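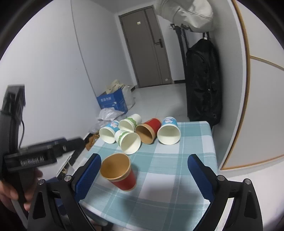 Stemeo Staff Consultation Forum
Site: Nestavholm > Automation and Working Arrangements
Topic: Akanda trial – cup and table clearing, effect on catering roles
Status: Open for comment until the end of November

Piyumi_Fakir (Operations, moderator)
Posted 9:12 AM

Colleagues are invited to comment on the second stage of the Akanda trial, under which the clearing of paper cups from meeting rooms and break areas would be carried out in part by machine. The present stage consists of recording the work by hand. Participating staff use a hand-held gripper to pick up cups from a table, and the recordings are passed to Stenidero, which is preparing the clearing unit.

Management's position is as follows. No post in the catering team will be removed during the trial. Participation in recording is by agreement with the supervisor. Time spent on recording is paid working time and is to be entered under the Akanda code, in blocks no longer than 40 minutes.

Comments should address the working arrangements. Questions about individual contracts should be sent to HR directly.

catering_lead_2
Posted 9:47 AM

I would like the arrangements for cover to be set out in writing. When a member of my team is recording, the rooms on the second floor are still used and still have to be cleared. At present the remaining staff absorb the work. In the week before last, 4 people were on recording duty during the lunch period and the trolley round finished late on each of those days.

I do not object to the trial. I object to its being run on the assumption that the ordinary work will somehow take care of itself.

I.Nanayakkara
Posted 10:20 AM

I have taken part in the recording since it began and wish to give an account of it from the user's side.

The task is simple to describe. Cups are laid on their sides on a table, often touching each other, and are picked up one at a time between the two fingers of the gripper. A single cup set apart from the rest gives little trouble. A cup in the middle of a group is another matter, as the fingers have to be brought in without pushing the neighboring cups away. By hand one does not think about this. With the tool one thinks about it every time.

After a full block my wrist is tired in a way that it is not after an ordinary shift. I raised this with my supervisor and was moved to shorter blocks. I would ask that shorter blocks be offered to everyone and not only to those who report discomfort.

Iresha Nanayakkara
Catering, Nestavholm

northwing_facilities
Posted 10:58 AM

With respect to the previous post, my experience differs. I found the work restful in comparison with the trolley round, and I would not wish the blocks to be shortened. Changing over takes time, and two short blocks would use more of the day than one long block.

I would also point out that the cups in these sessions are empty. The cups we collect on the round contain cold coffee, tea bags, napkins and occasionally a spoon. If the unit is prepared only on empty cups, the staff will be left with all of the unpleasant ones. I consider this the most important question in the consultation and it is not mentioned in the opening post.

Piyumi_Fakir (Operations, moderator)
Posted 11:31 AM

Thank you for these contributions.

On cover: catering_lead_2 is correct that no written arrangement exists. A draft will be posted in this topic.

On block length: the figure given in my first post is a maximum. Supervisors have been reminded that staff may request a shorter block without giving grounds.

On cups with contents: the second stage is limited to empty cups. Cups containing liquid will continue to be cleared by staff. I accept that this should have been stated at the outset.

catering_lead_2
Posted 12:05 PM

I am grateful for the reply, but the last paragraph concerns me. If the unit takes the easy cups and my team takes the rest, the number of cups handled per person will fall and the work will be harder. Any measure based on cups cleared will then show the team as slower than before. Will the hourly targets be suspended for the length of the trial?

rota_office
Posted 12:40 PM

For information, the rota for the current period was built on 21 catering staff and made no allowance for recording. Time entered under the Akanda code is not replaced. Any suspension of targets would have to be confirmed by Operations, as the rota office has no authority over them.

old_hand_nestavholm
Posted 1:15 PM

I take a less favorable view than others in this topic. I was here when the dishwashing line was changed, and we were assured then also that no post would be removed during the trial. The assurance was kept. The posts were left unfilled afterward.

The wording above – "during the trial" – is the same. I would ask management to state what is intended after it.

northwing_facilities
Posted 1:33 PM

I do not think that comparison is fair. Most of those who left the dishwashing line did so by retirement, and the work on the new line was safer. I do agree that the question about the period after the trial deserves an answer.

I.Nanayakkara
Posted 2:10 PM

May I add a point on recognition. Staff who record are showing the machine how the work is done, and they are paid the ordinary catering rate for it. Almost 1000 recordings have now been submitted from this site. I would propose a skills supplement for trained participants, together with first consideration for any post concerned with looking after the unit.

old_hand_nestavholm
Posted 2:26 PM

I support the supplement. I would want the second part made firm. "First consideration" can mean very little once applications are open to outside candidates.

Piyumi_Fakir (Operations, moderator)
Posted 3:50 PM

The following has been agreed with Operations this afternoon. Hourly clearing targets are suspended for catering staff at Nestavholm until the trial closes. The written cover arrangement will provide that no more than two members of the team may be recording during the lunch period.

I am not in a position to give an undertaking on staffing after the trial, nor on the supplement. Both have been placed on the agenda for the next site meeting, and the posts in this topic will be attached to the papers.

catering_lead_2
Posted 4:08 PM

Noted. Please confirm whether the lunch limit applies from tomorrow or from the start of the next rota. I have three people down to record at noon.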